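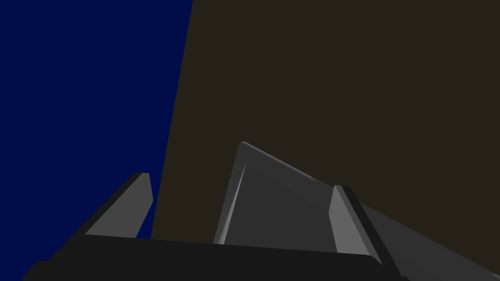
From: Solange Sabatier
To: vekurow-users
Date: 27 Feb 2024
Subject: Re: [vekurow-users] Restore stops partway through, index rebuild does not help

On the restore problem, the original poster wrote:

> We run Vekurow on one server at the Brornthorpe office, backing up to
> a second machine in the same building. Retention is 84 days. Last week
> I tried a test restore of the accounts share and it stopped with
>
> error 441: chunk reference not found in index
>
> I ran "vekurow index rebuild" on the repository and tried again. It
> stopped at the same file. The rebuild itself reported no errors. A
> restore of the same share from an older snapshot completes.
>
> Before the problem started I had interrupted a prune with Ctrl-C
> because it was still going when people came in to work. I have not run
> prune again. Nightly backups continue to report success.
>
> Questions:
>
> 1. Is the repository damaged, or only the index?
> 2. Why does the rebuild not find the missing chunk?
> 3. Can I keep taking backups into this repository?

Taking these in order, with one detour.

1. Index or repository

Error 441 only says that a snapshot refers to a chunk and the index has no entry for it. There are two ways to get there. Either the chunk is on disk in some pack file and the index has lost track of it, or the pack file is gone. A rebuild reads the header of every pack and writes a new index from what it finds. You did that, and the same reference is still missing, so the chunk is in no readable pack under the data directory. The index is now an accurate description of a repository that has a hole in it.

There is one exception, and I would check it before anything else. Prune in the 2.x series works in two phases. In the first phase it copies live chunks out of sparsely used packs into new packs. In the second it moves the old packs to a directory named "pending" and deletes them from there after the new index has been written. The rebuild command does not look in "pending". If your interrupt landed between the move and the delete, the old packs are still sitting there.

List the directory:

 ls -l /path/to/repo/pending

If there is anything in it, stop the nightly job now. The start of a prune clears that directory without asking, and some packaged versions of the nightly script run a prune on their own at the end of the week. Look at your crontab as well as the Vekurow config file, as the schedule can be set in either.

2. Why the rebuild does not find it

Mostly answered above. The part that is poorly documented is the ordering. The first phase writes new packs with a temporary suffix and renames them when they are full. On a local disk the rename is reliable. On a network mount it depends on the mount options, and with asynchronous writes the server can report a pack as complete before its last blocks have reached the disk. You did not say how the second machine is mounted. If it is NFS with "async" in the export line, I would suspect that before I suspected Vekurow.

An incomplete pack has no valid header, because the header is written at the end of the file. (The name is historical.) Rebuild skips a file without a valid header and prints nothing at the default log level. Run it again as

 vekurow index rebuild --log-level debug 2> rebuild.log
 grep skipped rebuild.log

and you will get the names of any packs it passed over. In my opinion a skipped pack should be a warning at every log level. I filed a request for that last July and it is still open.

3. Whether to keep backing up into it

Not until you have worked out which chunks are missing. The reason has to do with deduplication. When the client reads a file, it splits it into chunks, hashes each one, and asks whether the repository already has that hash. It answers from its local cache where it can. If the cache predates the interrupted prune, it will say "yes" for a chunk that no longer exists, the data will not be sent, and the new snapshot will contain the same bad reference. The job reports success since nothing in that path reads the data back. This fits what you describe: old snapshot restores, recent one fails, nightly jobs all green.

Deleting the client cache fixes that part. The next backup will fetch the current index, see that the chunk is absent, and upload it again if the source file still has the same content. In many cases this repairs the older snapshots too, as they refer to the chunk by hash and do not care when it was stored.

Suggested procedure

Assuming the source files are still intact:

 a. Disable the nightly job and any scheduled prune.
 b. Copy the repository somewhere else if you have the space. If you
 do not, copy at least "index", "snapshots", "keys" and "pending".
 c. If "pending" has pack files in it, move them back into "data",
 each under the subdirectory matching the first two characters of
 its name. Do not overwrite a file that already exists there.
 d. Run the index rebuild with debug logging and keep the log.
 e. Run "vekurow check --references". This does not read chunk
 contents and is fairly quick.
 f. If references are still missing, delete the client cache
 (default location is ~/.cache/vekurow) and run one full backup
 with --no-cache.
 g. Run the check again.
 h. When it comes back clean, run "vekurow check --read-data"
 overnight. This one is slow.

If step g still lists missing chunks, those belong to file versions that have since been changed or removed at the source. The affected snapshots can be restored with --skip-missing, which writes zeros in place of each absent chunk and lists the damaged files at the end. Do not let anyone open a database file restored in that way and assume it is good.

For scale, when I went through this on our own server at Delorme, the first reference check listed 933 missing chunks. Moving the files back from "pending" accounted for nearly all of them. The no-cache backup took care of the rest except for 2, both in a mail spool that had been rotated away. The whole thing took a working day, most of which was the copy in step b.

On interrupting prune

Ctrl-C is supposed to be safe. The signal handler finishes the current pack and exits. A second Ctrl-C bypasses the handler and kills the process at once, and so does closing the terminal if you are logged in over ssh without tmux or similar. I do not know which of these happened to you, but if the first Ctrl-C seemed to do nothing and you pressed it again, that would explain a good deal.

The option --max-duration was added to prune for this situation. It takes a time in minutes and ends the first phase cleanly when the time is up. Whatever was not repacked is left for the next run. We use it every night with a low value instead of one long run on the weekend, and the repository stays at close to the same size either way.

A note on Vekeo, as it was suggested off list: the graphical front end calls the same binary and has the same behavior. Its "Repair" button runs the index rebuild and nothing more. It will not look in "pending" and it does not clear the client cache. It does hold a lock on the repository for as long as its window is open, so close it before step d or the rebuild will wait on the lock with no message.

Please post the output of step e and the mount options for the second machine. The version string from both ends would help too -- client and server, they are often not the same. If the log from step d is long, the lines containing "skipped" or "orphan" are enough.

Solange

--
vekurow-users mailing list
To unsubscribe, send a message with the word "unsubscribe" in the subject line to the list's request address.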